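Tredley wants people at home to teach its robot to plug in a cable

2018-11-16

A robot that can patch a network cable into a rack would save somebody a trip to a cold server room. That is the pitch from Tredley, which this week put out its first notes on Kuller, a project that has people steer a robot arm by remote control through small jobs until software can copy them.

The company says its operators have logged 452 runs of cable work since July. Each run is saved, and the recordings are used to train a program that is meant to do the same job without anyone at the controls. The early sessions were done in ordinary rooms, with household clutter left where it was.

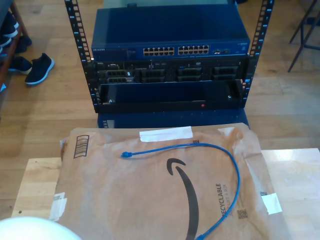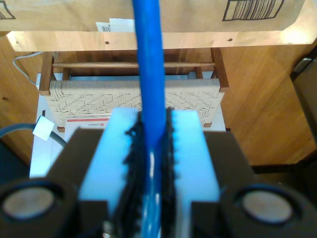
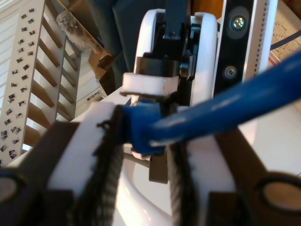 Kuller cable sessions. First picture: the rack and a blue patch cable on the table. Second and third: the gripper with its bristle-lined fingers closed on something blue, a cable in the third.

Whether this adds up to much is another matter. Tredley reports that 70 per cent of the runs ended the way the operator wanted. Those are runs with a person driving. The notes give no figure at all for the arm working by itself, and a spokesperson would only say that testing is "under way."

Cable is a fair test, to be sure. It bends, it twists and it doesn't stay where you put it. A plug has to meet its socket squarely, and a port in a crowded switch leaves little room for a pair of fat fingers. A human technician does it by feel. The person guiding the arm has to go mostly by what the cameras show.

Then there is the time. An average run took 52 seconds, according to the notes, and that doesn't count setting up the table again for the next one. Anyone who has plugged in a computer will have an opinion about that number.

Bekudis, a smaller outfit working on a similar idea, prefers to have its staff take hold of the arm and move it through the job by hand. It claims this gives cleaner recordings and tires people out less. It hasn't published results either.

Tredley plans to move on to a second site, a workshop run by its partner Żak, and to record a wider mix of plugs and racks there. The company would not say when it expects the arm to be tried without an operator, or what such a machine might cost a customer who already has someone on staff to do the job.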